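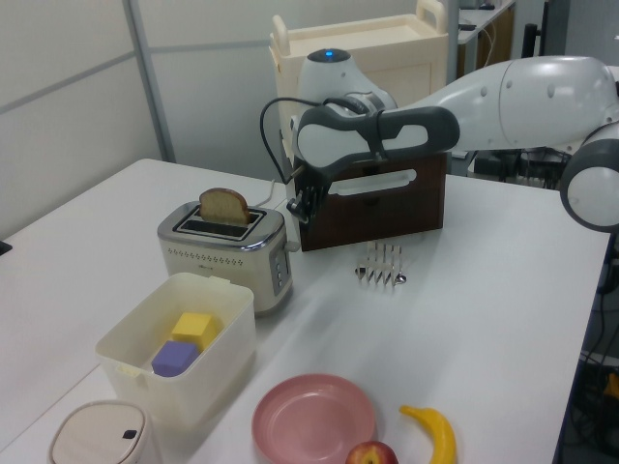

진루 씨가 자리를 비운 사이라 궈칭 딩이 먼저 말을 꺼냈다. 토스트 꽂이는 빵을 식히는 데 쓰는 물건이니 토스터 옆에 두는 것이 맞고, 선반 안쪽으로 옮기면 또 아무도 안 쓰게 될 것이라고 하였다. 슈잉 완은 꽂이 자리는 그대로 두어도 좋으나 손잡이 구멍이 있는 갈색 나무 상자는 탁자에서 내렸으면 한다고 답하였다.

프라스토(Prastow) 공용 주방 정리 모임 회의록
11월 모임, 오후 7시 시작
참석: 텔마 아란시비아(진행), 카르틱 로이(기록), 슈잉 완, 궈칭 딩, 진룽 송(늦게 참석)

1. 아침 식사 탁자 물건 배치
위 발언에 이어 논의함. 흰 탁자 위에 두는 물건을 정하자는 안건은 지난 모임에서 넘어온 것임. 토스터는 현재 위치인 왼쪽에 두기로 함. 전선이 탁자 뒤쪽으로 나가 있어 앞에서 걸리지 않는다는 점에 이견 없음. 토스트 꽂이는 토스터 오른쪽에 둠.
나무 상자는 의견이 갈림. 완은 탁자가 좁아진다고 하였고, 딩은 빵 봉지와 냅킨을 넣어 둘 곳이 달리 없다고 함. 다음 모임까지 탁자 뒤편에 두고 써 본 뒤 다시 정하기로 함.
손잡이 달린 크림색 플라스틱 카트도 탁자 뒤쪽에 그대로 둠. 윗면이 얕은 쟁반 모양이므로 컵은 올리지 않고 행주와 잼 숟가락만 올림.

2. 뚜껑 없는 흰 보관 용기
토스터 앞의 용기에 노란색과 보라색 스펀지 큐브가 들어 있음. 아란시비아가 놀이용이면 아이들 방으로 보내자고 제안함. 로이는 아이들이 식사를 기다리는 동안 만지는 것이니 주방에 있어도 된다고 함. 토스터 바로 앞은 피하자는 데 모두 동의함. 용기는 창가 낮은 선반으로 옮기고, 뚜껑은 송이 찾아보기로 함. 식품 보관용 용기와 섞이지 않도록 옆면에 이름표를 붙임.

3. 작은 쓰레기통
누름 버튼이 있는 크림색 뚜껑 통은 탁자 앞쪽 왼편 모서리에 둠. 빵 부스러기와 티백만 버림. 과일 껍질은 싱크대 옆 큰 통에 버릴 것. 비우는 사람은 그날 저녁 당번으로 함. 완이 봉투 크기가 맞지 않는다고 하여 작은 봉투를 따로 사기로 함(5항 참조).

4. 접시와 과일
분홍색 플라스틱 접시는 테두리가 올라와 있어 어린이용으로 계속 씀. 딩은 같은 종류로 6개를 맞추자고 하였음. 로이는 찬장에 남은 접시부터 확인하자고 함. 확인 후 결정.
사과는 탁자에 낱개로 두지 않고 그릇에 담기로 함. 그릇은 아란시비아가 집에서 하나 가져옴.

(오후 7시 반경 진룽 송 도착. 1항과 2항 결정 사항을 전달함. 송은 나무 상자를 남기는 쪽에 찬성한다고 밝힘.)

5. 구입 및 비용
주방 잔액은 2,922페소임. 후(Hou) 상점에서 작은 쓰레기봉투와 이름표, 행주를 사는 데 1,345페소까지 쓰기로 함. 영수증은 로이에게 낼 것. 송이 푸스티스(Pustis) 쪽이 행주는 더 두껍다고 하였으나 거리가 멀어 이번에는 한곳에서 사기로 함.

6. 토스터 청소
받침의 부스러기를 한 번도 털지 않은 주가 있었음. 앞으로 당번표에 한 줄을 추가함. 청소 전에 반드시 플러그를 뽑을 것. 겉면은 마른 행주로 닦고 세제는 쓰지 않음. 버튼 쪽에 물이 들어가지 않도록 주의. 빵을 구운 사람은 구운 빵을 바로 꺼내 꽂이에 세워 둘 것.
딩은 두꺼운 빵이 걸리는 일이 잦다고 함. 두 칸짜리라 사람이 몰리는 아침에는 줄이 생긴다는 의견도 있었으나, 새로 사는 문제는 이번에 다루지 않음.

7. 기타
눈둠(Nundum) 모임에서 주방을 저녁에 하루 쓰고 싶다는 요청이 있었음. 쓰고 난 뒤 탁자 위 물건을 이번에 정한 자리로 되돌리는 조건으로 허락함. 배치표는 완이 손으로 그려 찬장 문 안쪽에 붙임.
냉장고 안쪽 선반 건은 시간이 모자라 다음으로 넘김.

할 일
아란시비아: 과일 그릇
로이: 접시 확인, 영수증 정리
완: 배치표, 이름표 글씨
송: 용기 뚜껑 찾기, 봉투와 행주 구입
딩: 당번표 수정

다음 모임은 같은 시각, 같은 장소. 오후 8시 20분에 마침.
기록: 카르틱 로이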